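Koltel opened its bedding works to visitors on 2021-05-08, and I went along with a group from the retail side. The site employs 300 people and covers two long halls beside the railway line. We signed in at the gate, left our bags in a locker and were given ear plugs.

The first hall is for cutting. Rolls of fleece come in on pallets and are laid out in layers on a table before the blade goes through. Duvet covers are sewn next door, where it is a good deal louder. The line made 2452 covers the day before our visit, according to the board by the door.

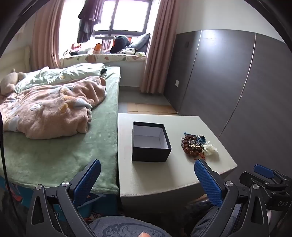 Miloslav Kuruc
Buyer, children's bedding, Warnetti

Fleece blankets in soft colours are still what most parents ask for, and pink and mint green go well together on a child's bed. Koltel showed us next year's shades, which are a little darker. I asked about fitted sheets in a fuzzy finish. They can be made from July, but only in two sizes.

Lunch was soup and rolls in the canteen. The afternoon was spent in the warehouse, and the coach left at four.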